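Trosidstead planner update goes out to all sites

The Mastemmont group has released a new version of Trosidstead, its planning software for two-gripper sorting tasks. It was trained on 1,592 recordings made with hand-held grippers, and the main change is in how it decides when to close the fingers.

The old version closed on a fixed timer once the target was near the middle of the view. The new one looks at the gap between the pads and the outline of the object, and works out the closing point from both. Smooth round fruit gave the old planner the most trouble.
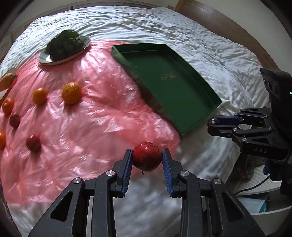 A red apple held between the blue pads, with more fruit on the pink sheet behind.

The perception side has changed too. Shiny surfaces used to be picked up as separate objects, so a crease in plastic sheeting could end up in the object list. Gavside, the labelling tool, now lets you mark a highlight as background and carry that mark through the whole recording. We have gone back over 571 older recordings this way.

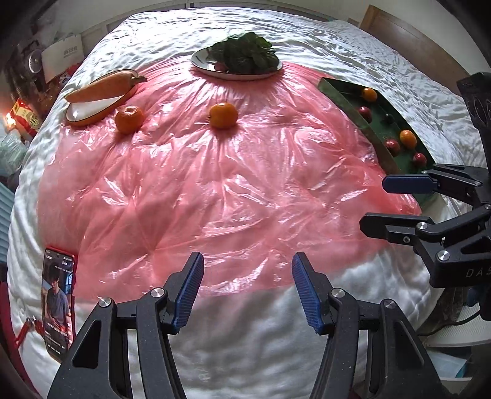 Newsletter - Issue 30 - May 2025

Trays and plates are now stored as containers, with their contents listed under them. Small tomatoes on a green tray are treated as belonging to the tray, while a mandarin on the open sheet stays a loose item - the planner can then move one without planning round the others.

Leafy vegetables are still a weak point. The outline shifts too much between views, and the planner often asks for a second look. The Gebreyes team is working on this and hopes to have a fix in July, when the set should reach 2,000 recordings.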